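Os escribo desde la cafetería de la segunda planta de Lernton, que es donde tenemos montada la celda Moges desde agosto. Me pidió Dalia Shehata (la jefa de sala, y la que firmó el pedido) que pusiera en la ficha del equipo algo más que la hoja técnica, ¡así que allá voy!

## Qué es y qué hace

La Moges es una celda de sobremesa con dos brazos que comparten un mismo raíl delantero. Nosotros la usamos para la parte más pesada de la barra: colocar tazas en la bandeja y ordenar los posavasos. En un turno normal pasan por aquí 200 tazas, y yo llevaba años con la muñeca derecha hecha polvo de tanto ir y venir.

La bandeja va siempre delante, centrada, con las asas mirando hacia quien la recoge. Parece una manía, pero cuando llegas con prisa la coges y te vas, sin girar nada.
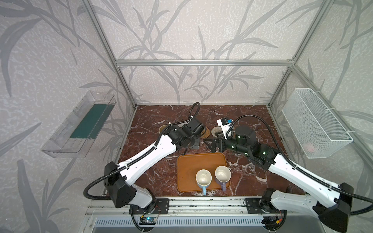
Dos tazas en la bandeja naranja, con las asas hacia el frente. 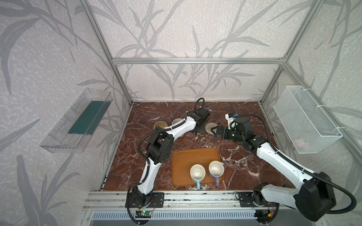

## Lo que ha cambiado en la barra

Antes éramos 3 en el turno de mañana y seguimos siendo 3, que es lo primero que me pregunta todo el mundo. Lo que cambia es el reparto: ahora paso más rato hablando con la gente y menos de espaldas a ella. También hay tareas nuevas, claro. Alguien tiene que vaciar la celda al cerrar, limpiar la superficie y pasar un trapo por la bandeja (el borde acumula de todo).

Al principio me costó no meter la mano. Ves una taza un poco torcida y te sale solo colocarla. Dalia nos dio una formación corta y la norma quedó clara: primero se pausa, luego se toca. A mí me sigue costando, ya os lo digo.

## Lo bueno y lo regular

- Las tazas de colores distintos no nos han dado guerra, y las mezclamos sin pensar.
- Los posavasos de tejido trenzado son finos y a veces hay que repetir el agarre.
- Dejad sitio a los lados, que los cables hacen curvas amplias al moverse los brazos.
- Arranca en 5 minutos, lo que tardo en encender el molinillo y subir las persianas.

## Pedidos y servicio

La distribuye Rorstead con la referencia 193, montaje incluido. La bandeja y los posavasos de repuesto se piden aparte, a Hostell. Si queréis verla trabajando, pasaos por Lernton a media mañana y preguntad por mí o por Dalia, que la enseñamos encantadas.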